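Our November outing to the Salminen bag works at Pretthorpe

I had been meaning to get to Pretthorpe for years. My mother carried a Salminen shopper until the bottom wore through, and I still keep my knitting in what is left of it, so when the works put up a notice that they would be opening the doors for a day in November I booked two places before I had even asked Fuseini whether he was free. (He was, bless him, and he drove.)

We set off a bit before eight and stopped at Wallano for a bacon roll and to stretch our legs. If you are going by car, do take the road through the village and not the new one, which adds seven miles and goes past nothing but sheds. Parking is on the rough ground behind the works and was free. By train you would need the number 89 bus from the station, and a couple from our group who had come that way said it was on time and very comfortable.

The front of the building is a plain brick affair and you might easily go by it. Inside you are given tea straight away, in proper cups, and then Nana Fiadzo takes you round. She started there as a school leaver on the cutting tables and now runs the whole stitching floor, and I could have listened to her all day. She talks to you as though you were about to start work on Monday morning and had better pay attention!

We began in the leather store, which smells exactly as you hope it will. The hides are kept rolled on deep shelves and each one has a paper ticket tied to it with the weight and the date it came in. Nana pulled down a dark green one and let us all have a feel of the belly and then the back, and even I could tell the difference between them once I had been told. The belly stretches, so it goes for linings and pockets, and the back is saved for handles and straps.

After that came cutting, which is still done partly by hand for the small orders. There was a gentleman there using a knife he had ground down so often that it looked more like a toothpick, and he got eleven handle pieces out of a bit of hide I would have thought good for five. The offcuts are sold in the shop by the bag, and more about that later, as I came home with rather a lot of them.

The stitching floor was the part Fuseini liked best. He mended sewing machines with his uncle as a lad and kept dropping behind to peer at the treadles in the corner. The oldest of them was built by Asell, a firm I had never come across, and it is still used for the thick seams where a handle joins the body. Nana told us the record for one person in one shift is 113 pairs of handles, set long before her time, and that she would not thank anyone for trying to beat it. Quite right too.

We then had a go ourselves. You are given two strips, a needle at each end of one waxed thread, and a wooden clamp to hold between your knees, and you work along towards yourself. Mine wandered terribly. Fuseini's was beautifully even and he has mentioned it several times since.

Lunch was soup and a cheese scone in the old packing room, included in the ticket, and there was a choice of leek or tomato. The room is up two flights, though they do have a lift if you ask at the desk. Afterwards there was half an hour with the pattern books, which go back to when the firm made school satchels and not much else. I found my mother's shopper, model 430, drawn in pencil with a note beside it saying "longer drop, for winter coats". I was more moved by that than I had expected to be.

The shop is small and gets crowded, so go in early if you can. Seconds are on the left and are very fairly priced. I bought a key fob, a tin of wax and two bags of offcuts, and was talked out of a third in the car park.

They hope to open again in spring. Wear flat shoes and take a jumper, as the leather store is kept cool.
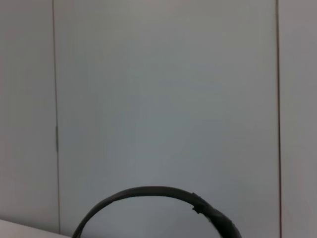

A black loop against the pale wall panels.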